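FOR IMMEDIATE RELEASE

3/27/20

Drustano commissions second series of "The Night Porter's Guide" from Laizer Pictures

Vuststead: Drustano, the online video channel, has ordered a second series of the comedy web programme "The Night Porter's Guide", written and edited by Kerubo Simiyu and produced by Laizer Pictures. The new series will consist of 20 episodes and will be released weekly. 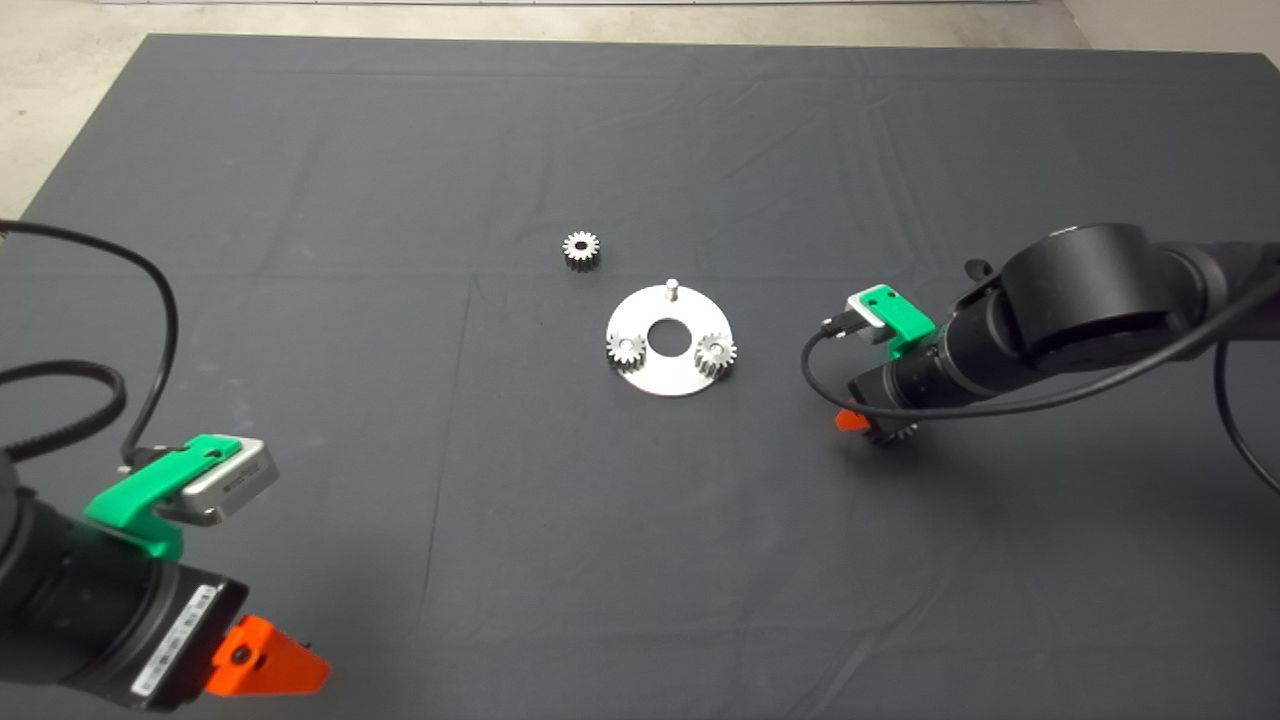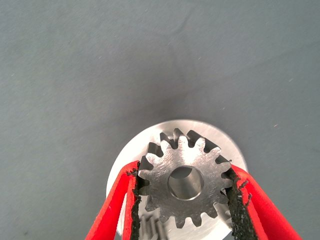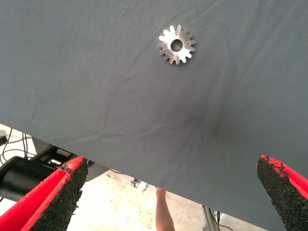 The first series followed the staff of a seaside hotel through a single winter and was made by a cast and crew of 27. All of the principal performers have agreed to return. Mebrat Alemayehu will again play Mr Pell, the porter of the title, and Yanling Wan will reprise the role of Dot, who runs the kitchen and appears in every episode of the second series.

Leanne Blackburn joins the cast as the hotel's new owner. Ms Blackburn is best known to online audiences for her sketch channel, Trirnano, on which she has released 76 short films as writer and performer.

Kerubo Simiyu said: "I am very grateful to Drustano for asking us back. The first series ended with the hotel changing hands, and I have wanted to write what happens next ever since. Leanne was the person I had in mind for the part from the first draft."

Mwajuma Makokha, Head of Comedy at Drustano, said: "Kerubo and her colleagues have built a loyal audience with very modest means. We are pleased to be able to offer them a longer run and look forward to sharing it with viewers."

Script work on the opening episodes is complete. Read-throughs will be held by video call during April, and a filming schedule will be announced at a later date. The first series remains available to watch free of charge on the Drustano website, with subtitles on all episodes.

Notes to editors

Laizer Pictures is an independent production company based in Vuststead. It produces comedy and drama for online release.

"The Night Porter's Guide" is directed by Mebrat Alemayehu and Kerubo Simiyu.

Interviews with the cast may be arranged by telephone. Requests should be sent in writing to the Drustano press office, stating the name of the publication and the intended date of use.

ENDS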